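Home | Guides | Floors | Walls | Kitchens | Contact

How to Level a Wood Subfloor Before Laying Plank Flooring

Plank flooring needs a flat base. Dips cause the boards to flex, and the locking edges wear out early. The steps below cover a plywood subfloor over joists in a kitchen or hallway.

Remove the old floor covering and the baseboards. Pull every staple. Drive any loose screws back below the surface and add new ones where the plywood squeaks - into the joists, never between them.

Lay a long straightedge on the floor and slide a feeler gauge under it. Work across the room in one direction, then the other. Circle low spots in pencil and mark high spots with a cross. Check the limit printed on the flooring carton, which differs between products.

Sand high spots with 40 grit paper. A seam that stands proud can be taken down the same way, then finished with 100 grit if the underlayment is thin. Vacuum the dust and wipe the surface with a damp cloth.

Brush on primer. We used Hindine wood primer, left for 4 hours with the windows open. Tape over gaps at the walls and around pipes before mixing anything.

Mix the patching compound with cold water, powder into water, until no lumps remain. Gillik feather-edge compound stays workable for a short time only, so mix small batches. Pour into the middle of each dip and pull it outward with a flat trowel. Deep dips take 2 coats. Let the first one harden before the second goes on.

Check again with the straightedge. Scrape off ridges while the compound is still green - a wide putty knife is enough.

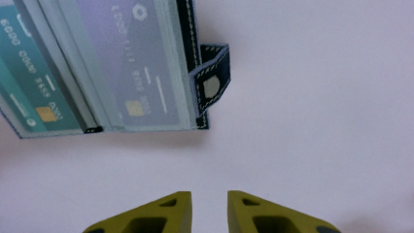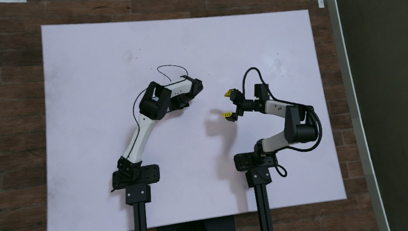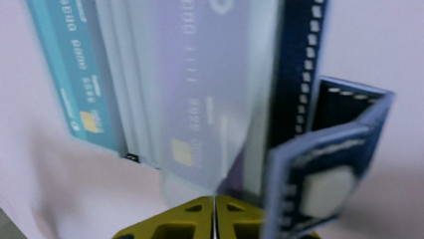
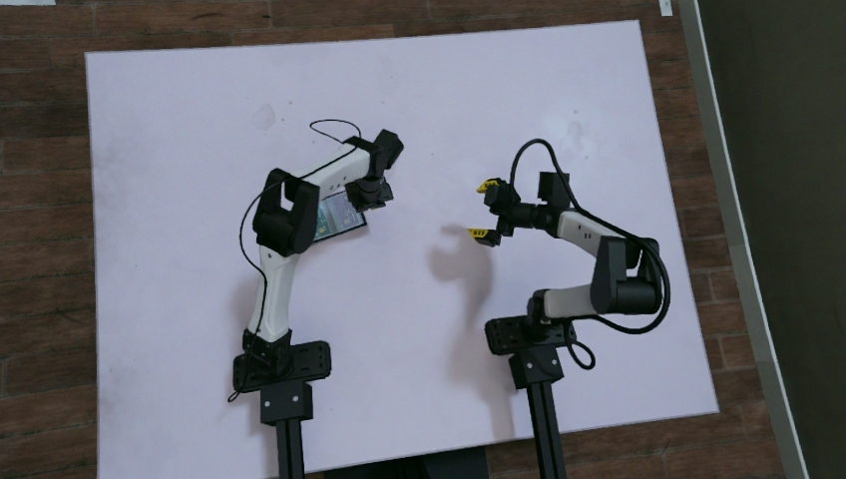 Can patching compound go straight over old vinyl adhesive?

Most compounds will not bond to it. Scrape the adhesive back to a thin stain, prime with a product rated for adhesive residue, and test a small patch first.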